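Hospitality Operations I
Unit 4: Room categories and meal plans
Instructor: Elfriede Eberhard

Reading before class: the Estrella rate sheet and the group contract from the Pastik case.

1. Room categories

A hotel sells categories, and the front desk assigns room numbers later. The Estrella has 109 rooms in four categories: standard, superior, family and suite. A guest who books superior is owed a superior room or better. Floor, view and bed type are requests unless the confirmation states them.

Write requests in the reservation exactly as the guest gave them. "Quiet room" and "away from elevator" are different requests and housekeeping treats them differently.

2. Meal plans

Room only (RO): no meals in the rate.
Bed and breakfast (BB): breakfast the morning after each night.
Half board (HB): breakfast and one main meal, usually dinner.
Full board (FB): three meals. Drinks are normally extra.

On half board the first meal is dinner on arrival day and the last is breakfast on departure day. Swapping dinner for lunch needs the kitchen's agreement by the evening before. 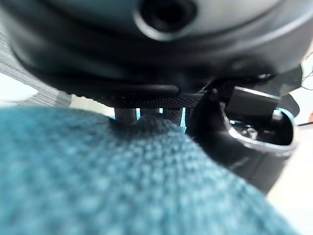

3. Group contracts

In the Pastik case, the agency Skeveretti holds rooms for a February conference. The deposit is 3,000 and the catering minimum is 940 per day. If the group eats less than the minimum, it still pays the minimum. Check which meals count toward it. Coffee breaks often do not.

The release date is when unsold rooms go back to the hotel. Find it in the contract and mark it.

Written work

One page on the Pastik contract: who pays if the group arrives a day late? Hand in to Crisanto Abella by Tue 28 July.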